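Leslow Help > Motion planning > Simulation

Planner keeps failing on the last bit of the approach to the board

Asked by Uzma Magsi
Tags: collision checking, approach pose, camera, simulation

I'm using Leslow to plan short moves for an arm in simulation. The arm is mounted on a table, there is a dark board lying flat on the same table, and the task so far is only to bring the fingers to one corner of the board, stop, and go back. No grasping yet.

The long move from the home position always plans. The last straight section fails in most runs. The log says:

approach segment rejected: start state valid, goal state in collision (finger_left, board)

I have measured the goal in the viewer and the fingertips should be 5 mm clear of the board surface. If I turn collision checking off for the board, the path runs and looks fine from the overhead camera, which is the only camera I have set up. With checking on, it stops at the point shown.

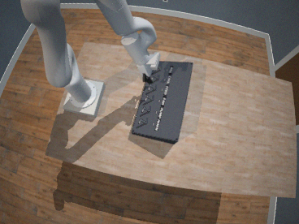
What I have tried

Raising the goal by 2 mm at a time. It starts to plan reliably once I have added 14 mm, but that is too high for what I want to do next.

Changing the planner seed. Some seeds get through at the lower height and most don't, so I don't think it's a seed problem as such.

Replacing the gripper mesh with the simplified one from the Wurcombe model pack. No difference.

Increasing the planning attempts from 5 to 50. It just takes longer to fail.

The board pose comes from the scene file and not from perception, so there shouldn't be any noise in it. I do have a perception node running (it is meant to find the board for a later stage) but I'm not using its output for the goal.

Is there a setting for how close the planner is allowed to get to an object? I couldn't find one in the manual. I am on the November build.

2 answers, 1 accepted

Answer 1
by orlop

Had something similar. Reinstalling fixed it for me. Also check your units, if the mesh is in inches everything will be a bit out.

Comment from Uzma Magsi: Reinstalled, same result. Units are metres throughout and the board is the right size in the viewer.

Comment from orlop: ok, no idea then sorry

Answer 2 (accepted)
by Shigeru Oshima

There are two separate things here and they add up, so fixing one alone may not look as if it has done anything.

First, padding. There is a setting, but it's in the robot file and not in the planner settings, so that is probably why you missed it. Look for link_padding. In the November build the default is 5 mm on every link, fingers included. Your goal is 5 mm above the board, so the padded finger is touching it at the goal before anything else is taken into account. Set it per link and leave the arm links alone:

link_padding:
 default: 0.005
 finger_left: 0.001
 finger_right: 0.001

Second, your perception node. You say you don't use its output for the goal, but by default it still publishes into the planning scene. That means the planner may be checking against two boards, the one in your scene file and the one the node thinks it has found. If the second one is a few millimetres higher, that would account for the rest of your 14. It would also explain why the result changes from run to run. The seed is one source of that, but the detected pose can move as well if the arm covers part of the board while the node is looking.

To check, run

leslow scene list

while the arm is stopped at the approach. If you see board and also board_detected, that's the cause. Either stop the node or give it publish_to_scene: false.

One more point about the overhead view. You can't judge a few millimetres of height from there. I loaded your scene file and ran the approach with the padding changed and the node off. From above, the fingers overlap the corner of the board in the picture, and that tells you nothing about whether they touch it.

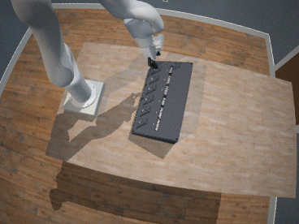 Gripper at the upper left corner of the board, overhead camera.

Use the distance readout instead:

leslow scene distance finger_left board

It gives the shortest distance between the two meshes without padding. On my machine it reports 5 mm at the goal, the same as you measured, so your goal pose was right all along. If you want to see it for yourself, add a second camera level with the table top and look along the surface.

I would not leave checking turned off for the board, even in simulation. The planner will then be free to take the forearm through it on the way back, and you won't get a warning.

When you get to grasping you will need contact between the fingers and the board. Do that with an allowed collision entry for those two pairs only, and switch it on just before the fingers close. There is a page on allowed collisions in the manual, under Scene and not under Planning.

Comment from Uzma Magsi: Thank you. board_detected was in the list. With the node stopped I still got failures, and with only the padding changed I got fewer but not none. With both it plans at the original height, 50 runs out of 50.

Comment from Uzma Magsi: A follow-up if you don't mind. I will need the detected board later on. Is there a way to have the node replace the one in the scene file instead of adding a second?

Comment from Shigeru Oshima: Yes, give them the same name. Set object_id: board in the node config and it will overwrite the pose. Before you rely on it, log the detected pose for a while with the arm at home and then with the arm over the board, and compare the two. If they differ, freeze the pose before the approach starts. freeze_on_plan: true does that.

Comment from baekuser: does the per link padding work in the Baek plugin too? I get "unknown key finger_left"

Comment from Shigeru Oshima: The names have to match your own robot file. Yours may be called something else. If it still complains after that, please open a new question and paste in the file.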